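Home Papers Authors Search

4.2 Where chores still beat us

So, can it do chores yet? Sort of! We ran 298 attempts across our Semaan chore set, and I'll admit I came in hopeful (the February pilot had gone so well). Picking things up is mostly fine now. Getting close to a surface without losing track of it is the part that still bugs me, and the wrist view in Figure 2 gives a feel for how much of the picture the gripper's own black parts take up, with a yellow surface showing on the right.

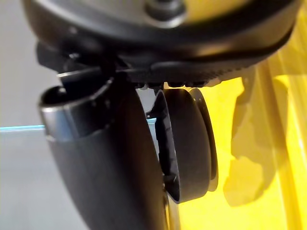 Maya Nassar and Alvar Björklund, Jalance

Figure 2. Wrist view, finger and roller close to the lens.

We tried cropping the finger out, and the policy got worse, so we left it in. I'd still like a second camera before we go near the shop-floor tasks.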